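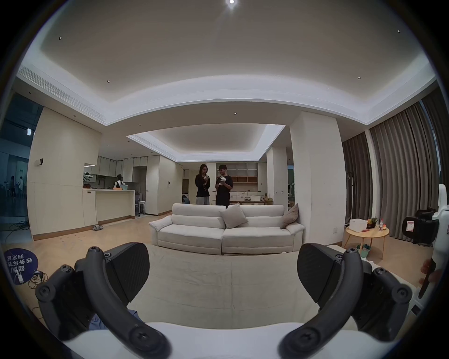 Masanobu Kikuchi wrote in to say that he had cancelled Trellent after a month, as it sent him every vote in the council chamber and none of the reasons for them, and would I please look at it again before recommending it to anyone else.

Trellent review: a council tracker that needs a better filter
2 min read

I did look at it again. Trellent is a paid alert service for people who follow local politics. You pick your council, choose the members and subjects you care about, and it emails you when something is said, tabled or voted on. I have used it for five weeks to follow Borcombe, where the budget row has been running since November.

Setting up is easy. I typed in my postcode, ticked my two ward councillors and added the words "parking", "library" and "bus". The first email arrived at breakfast the next day. It was plain text with links to the council's own minutes, and the links worked. Borcombe's website is hard going at the best of times, so that alone saved me a fair bit of clicking.

Votes are handled well. Each one has the motion in full, the result and a list of names. If a councillor was absent it says absent, and it doesn't lump them in with those who abstained. I checked the budget votes against the published minutes and found no mistakes.

Speeches are where Mr Kikuchi has a point. The summaries are too short to be fair to anyone. Councillor Kontogiannis spoke against the library cuts for 1,113 words, and Trellent boiled this down to "opposed the amendment". She had opposed one clause of it and backed the rest. A reader who went no further than the email would have got the wrong idea of where she stood. The full text is one click away, but plenty of people won't click.

The keyword filter is also crude. "Bus" brought me business rates, busy junctions and a long item on a busking licence. Putting a space after the word fixed most of that, though the help page doesn't mention it.

I compared it with Plisurport, which is free. Plisurport covers fewer councils and is slower, usually by a day or more, but it prints the opening paragraph of each speech in full. For debates I prefer it. For votes Trellent is quicker and clearer.

Would I pay for it? During a budget round, yes. For the rest of the year I would switch to the free one, and Trellent does let you pause your account from the settings page without ringing anybody up. Try the trial month first, and use long keywords.

Home | Politics | Comment | Reviews | Letters

Contact us | Terms | Back to top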